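Règles de saisie, poste deux bacs. LISEZMOI

version de travail, septembre. Remplace la note de Karim Bitar (celle de 4 pages, plus à jour, ne pas s'y fier).

À quoi sert ce dossier

Données de prise et dépose de barreaux, bras + pince, bacs gris, projet Semaan. 604 épisodes gardés, 188 écartés. Les écartés sont dans le sous-dossier rebut, on ne les efface pas, Estela Yáñez s'en sert pour le détecteur d'échecs. Pas de découpage train/test imposé, chacun fait le sien mais l'écrit dans son propre lisezmoi svp.

Contenu

Un répertoire par épisode. Dedans : la vidéo de la caméra fixe, les positions articulaires, l'ouverture de pince, un fichier notes. Le fichier notes peut être vide, il doit exister quand même. Sinon le script de Kellton plante et c'est Ayman qui passe sa soirée dessus.

Avant de lancer une série

Bacs serrés l'un contre l'autre, pinces de serrage en place aux deux coins. Vérifier à la main, pas à l'œil. Un bac qui bouge = série à refaire depuis le dernier contrôle.
Rubans de repérage sur la table : on n'y touche pas. Décollé, on le signale, on ne le recolle pas soi-même.
Arrêt d'urgence testé, une fois par série et à chaque changement d'opérateur.
Le boîtier de commande reste à portée de main de l'opérateur pendant les mouvements. Câble hors du passage.
Vitesse réduite pour le premier épisode, toujours.

Disposition des barreaux

Vrac réel. On verse, on ne range pas. Un barreau contre une paroi ou dans un coin c'est très bien, ce sont les cas qui nous manquaient dans l'ancien jeu.

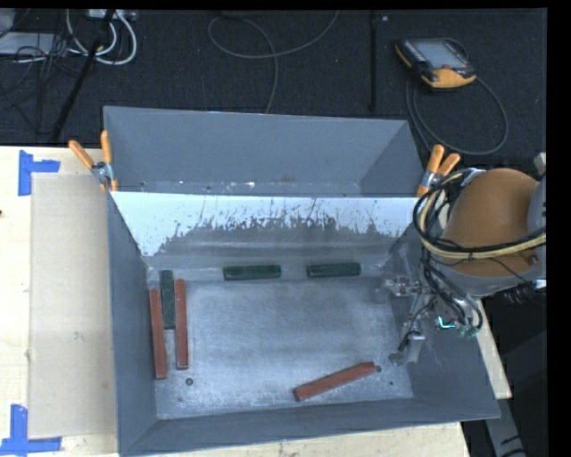
Pas de retouche entre deux épisodes sauf barreau sorti du bac. Si on retouche, on le note (une ligne, « retouche », heure). Deux barreaux collés l'un à l'autre : on laisse. C'est au système de choisir son ordre, et s'il choisit mal on garde l'épisode avec le code échec.

Les couleurs ne portent aucune consigne. Vert ou rouge, même traitement, ne pas trier sauf si la feuille de série le demande explicitement. Afaf Sfeir a eu la question trois fois, la réponse ne change pas.

Fond de bac usé, rayé : on garde. Ne pas nettoyer au solvant, ne pas repeindre, ne pas remplacer en cours de série. Un bac changé = nouvelle série avec nouveau numéro.

Pendant

Mains hors de la zone tant que le bras est sous tension. Pas d'exception pour « juste un barreau ».
On ne parle pas à l'opérateur pendant un mouvement.
Contact dur avec la paroi : arrêt, inspection des doigts, code C dans les notes. Si la pince est marquée on arrête la série et on appelle Endang Pasaribu.
Maximum 10 reprises sur un même barreau, ensuite échec et on passe au suivant.

Codes

R réussi
E échec de prise
C contact dur
T tombé en dehors du bac
X interrompu par l'opérateur (dire pourquoi dans les notes, même deux mots)

Un seul code par tentative. Si C et E en même temps, mettre C. 2966 tentatives codées à ce jour, relues par deux personnes. Les désaccords sont tranchés par Afaf et marqués « relu » dans la colonne de droite.

Problèmes connus

Le bras masque une partie du bac selon sa position, les annotations de pose pendant l'approche sont donc à prendre avec prudence. Ne pas inventer une pose pour un barreau caché, laisser le champ vide.
Horloge de la caméra décalée sur les premières séries de Wunesdale, correctif dans le dossier outils.
Certains fichiers notes mélangent français et anglais. Pas corrigé, pas prévu.
La colonne « force » est vide partout, le capteur n'etait pas branché. La colonne reste pour ne pas casser le format.

Usage

Interne et partenaires Zovden. Pas de mise en ligne sans accord écrit. Ne pas utiliser pour valider une fonction de sécurité, ce jeu n'a pas été fait pour ça et aucun épisode ne contient d'intrusion humaine.

Ajouts

Toute nouvelle règle passe par Karim, une ligne dans le journal, puis ici. Les regles données à l'oral ne comptent pas.

À faire : schéma des codes pour l'armoire, relire la partie reprises, demander à Ayman si le script accepte enfin les accents dans les noms de fichiers (en attendant, pas d'accents).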